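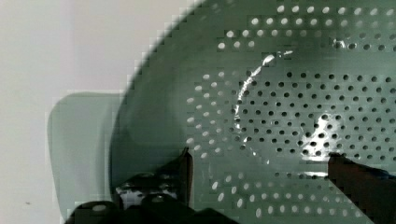
Lizelle Mabaso
Kitchen methods, September
Print this page | E-mail this page

Soaking and cooking dried beans

This page covers the preparation of dried beans on an ordinary hob, from sorting to storage. It applies to haricot, borlotti, black, pinto and red kidney beans. Lentils and split peas need no soak and are dealt with separately. Chickpeas follow the same steps but take longer at the simmer.

Quantities are given for 224 g of dried beans, which fills a medium saucepan comfortably once swollen. For larger batches, scale everything except the boiling time.

Sorting

Tip the beans on to a pale tray and spread them out in a single layer. Remove stones, clods of soil, and any bean that is shrivelled, badly discoloured or holed. Split beans can stay, though they break down sooner and thicken the liquid. Transfer to a colander or sieve and rinse under the cold tap until the water runs clear.

Soaking

Put the rinsed beans in a bowl that holds at least four times their volume. Dissolve 7 g of fine salt in each litre of cold water and pour on enough to stand well clear of the beans. They will roughly double in size, and any bean left above the water line will cook unevenly.

Leave overnight. In a warm kitchen the bowl should go in the fridge, as the water can start to ferment by morning. Foam on the surface, or a sour smell, means the soak has gone too far and the batch should be thrown away. Small flecks of loose skin are normal.

To check the soak, cut one bean across the middle. The cut face should be the same colour throughout. A chalky or paler centre shows that water has not reached the core — return the beans to the bowl and test again later.

Drain, discard the soaking water and rinse again. 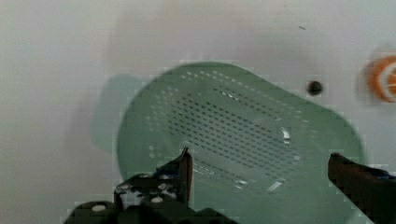 Does salt in the soaking water make beans tough?

Salt at this strength has the opposite effect on the skins, which soften sooner and split less. Acid is what slows cooking, so tomatoes, vinegar and lemon juice should be kept out of the pan until the beans are tender.

The first boil

Put the drained beans in a heavy saucepan and cover with fresh cold water to a depth of two fingers above the beans. Bring to a full rolling boil with the lid off.

Red kidney beans contain a natural toxin that soaking alone does not remove. Keep them at a full boil for 30 minutes before turning the heat down, and top up with boiling water from the kettle if the level falls. A simmer is not hot enough for this stage. For the same reason, never put raw kidney beans straight into a slow cooker. The other types listed here also contain some of the toxin, in smaller amounts, and it is simplest to treat them all in the same way, although haricots may shed a few skins.

Skim off the grey foam as it rises. It is harmless but clouds the liquid.

Simmering

Turn the heat down until only a few bubbles break the surface. Add a bay leaf, half an onion or a clove of garlic if wanted. Set the lid slightly ajar. Stir as little as possible, and use a wooden spoon with a flat edge so that the beans are lifted and not crushed.

Start testing early. Cooking time depends on the age of the beans more than on the variety, and packets rarely give a harvest date. Take several beans from different parts of the pan and press each against the roof of the mouth with the tongue. All of them should give way with no grain at the centre. If one is still firm, carry on.

Taste the liquid when the beans are nearly done and add salt then. It should taste as salty as a light soup.

Very old beans may never soften, however long they are cooked. A pinch of bicarbonate of soda in the soaking water helps in moderate cases and is also useful in hard-water areas. Too much gives a soapy taste.

Cooling

Take the pan off the heat and let the beans cool a little in their own liquid. Drained while very hot, the skins dry and curl back. Stand the pan in a sink of cold water to speed things up, changing the water once it feels warm. Move the beans and their liquid to the fridge as soon as they are cool.

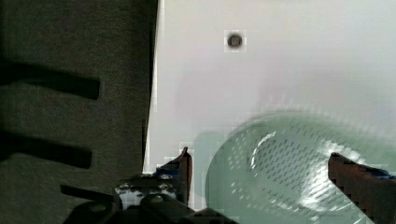 Shadows on dark grey fabric.

Storing

Cooked beans keep in the fridge for three days, covered with their liquid. For longer storage, freeze them in flat bags or small tubs. Leave a gap at the top of each tub for expansion. Frida Ketilsson's method, given in the Gristunard class notes, is to drain the beans, freeze them on a lined tray and bag them once solid, so that a handful can be taken out at a time. This works well for salads. Beans meant for soup are better frozen in the liquid.

Thaw in the fridge, or add frozen beans directly to a hot pan and bring back to the boil.

Faults

Skins off, centres hard: the simmer was too fast, or the soak too short.

Some beans soft, others firm: mixed ages in the same jar. Do not top up an old jar with a new packet.

Thin, watery liquid: too much water at the start. Remove the beans with a slotted spoon, boil the liquid down and put them back.

Beans stuck to the base: heat too high or pan too thin. Do not scrape. Pour the loose beans into a clean pan and leave the rest behind.

Print this page | E-mail this page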